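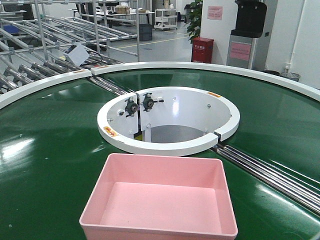

Workshop Automation, Evening Section
Handout 4: Turntables, or how to move a tray in a circle and call it progress

Read this before Sunday. Bring a tape measure, closed shoes and whatever is left of your build from last time.

1. Where we are

By now each group has a drive that turns and a controller that mostly agrees to turn it. This week the drive gets a job. The job is carrying trays past a fixed point, which sounds easy and has already eaten two sessions of the Helitz group's life. They have my sympathy and my spare fuses.

A turntable is a conveyor for people who ran out of room. We are building in a shared workshop, so we qualify. A straight belt has a beginning and an end, and somebody has to stand at the end. A round one brings your mistakes back to you, at a steady rate, until you deal with them.

2. Speed depends on where you stand

Everything on the table has the same rpm. It does not have the same speed. Surface speed is

v = 2 x pi x r x n

with r in meters and n in turns per minute, which gives meters per minute. A tray near the hub strolls. The same tray out at the rim is late for a train. If your pick position is out there, that is the speed your arm has to match, and quoting me the hub figure will not help.

Worked case, from the Kershaw build: n = 4 turns per minute, r = 0.7 m. That gives 17.6 meters per minute, or 0.29 meters per second. At that speed, a sensor that takes a tenth of a second to make up its mind has already let the tray go by 29 mm. Put this offset in your code as a named value. Do not bury it in the middle of a line and then forget who did it. (It was you.)

3. Getting trays on and off

Gravity racks are cheap and need no programming. They also have opinions. Too shallow a slope and the tray stops halfway to think. Too steep and it arrives like luggage. Start at 5 degrees with an empty tray, then try again with a loaded one, and write down both results even if the second is embarrassing.

Guides that cross the table turn a circular motion into a sideways one. The tray rides against the guide and slides along it. Two things go wrong:

– The angle is too blunt and the tray just parks there, with the belt rubbing away underneath.
– There is a gap where the guide meets something fixed, and a corner finds it. Corners always find it.

Riet Boersma's rule is to push a tray along every guide by hand, with the power off, before any motor is connected. She adopted it after the Sesine build and does not care to discuss the Sesine build.

4. Stops and pinch points

Anywhere the moving surface passes under or beside something that stays put is a pinch point. Walk the rim and mark them all. Labels go on before first power, and they go where a hand would go, so not on the back of the control box.

The stop button must cut power to the drive. A button that politely asks the controller to consider stopping is a suggestion box.

Measure your coasting distance after a stop, at the rim, empty and loaded. A heavy table keeps going for longer than you would like.

5. For Sunday

a) Surface speed at your pick radius, with units. I hand back anything without units.
b) A sketch of your infeed and outfeed, pinch points marked.
c) Encoder counts per table turn. The Pastham group has 3800 and would like everyone to know it.
d) Coasting distance, both cases.

Groups sharing a power supply should sort out among themselves who goes first. Last month's method was shouting.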